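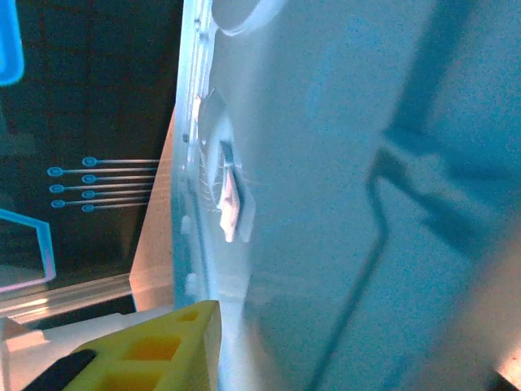 Karlijn Verschueren wrote in to ask whether the Vorisero finger kit is worth the price for a shop that handles mostly molded plastic cases, and whether the wrist camera in the same box can be left out of the order. The camera can't be left out. The rest of the answer takes longer.

Last updated January 15, 2024
Reading time: 3 min

Vorisero is sold by Fivik as a retrofit for parallel grippers. The box holds two pairs of compliant fingers, a wrist camera with bracket, a cable set and a license for the teaching software. List price is $700 per arm. Spare fingers are sold in pairs, and Fivik ships them from its Brarnbridge warehouse.

The fingers are an open lattice with square cut-outs. Under side load the cells fold and the tip gives. When the load comes straight along the finger the structure is much stiffer, so it can press on a tab or follow a seam without wandering. Our set is yellow. A gray set can be ordered and is the better choice where the camera has to find pale parts against the finger, or where a bright finger throws color onto a white housing.

We ran the kit on the Boersma bench for most of November. The work was housing handling: approach a white plastic case, find the seam, bring the tip to it, then go for the latch. Bram Dekker set up the cell and did the teaching.

Mounting is simple. The bracket takes the standard bolt pattern and the camera cable runs back along the wrist. The supplied ties are too short for a larger arm. Camera calibration took 58 minutes the first time, most of it spent on a target sheet that curled at one corner. Taping the sheet to a flat plate fixed this. Repeat calibrations went faster, but the software does not store the previous result under a name, so keep your own record.

The camera sits close to the work and looks along the fingers. On glossy white plastic the image washes out quickly, and hard shadows across a panel can be read as edges. Exposure should be locked by hand. Automatic exposure shifted between approach and contact often enough that we turned it off on the second day. A diffuse lamp opposite the gripper helped more than any setting in the menu.

Contact behavior was good. We logged 100 approaches to a seam with the standard fingers. In 3 of them the tip slid off before the arm stopped, all at the steepest approach angle we taught. Reducing the angle and slowing the last stretch of travel removed the problem in the runs that followed. No case was marked.

Latches are harder. A small tab in a recess leaves little room for a wide tip, and the lattice can catch on nearby clips when it withdraws. Teach a straight retreat before any rotation. Fivik lists a narrow tip insert for this kind of job, but ours had not arrived when this issue closed.

Wear was light. One finger from the first pair has a whitened cell near the base, with no change in grip that we could measure.

For Karlijn's shop the kit makes sense if the parts vary in size or scratch easily. For a single rigid part in a fixed nest, machined fingers will cost less over a year and need no camera. Buyers working mainly on latches should wait for the narrow insert. We will report on it once Bram has had it on the arm for a few weeks.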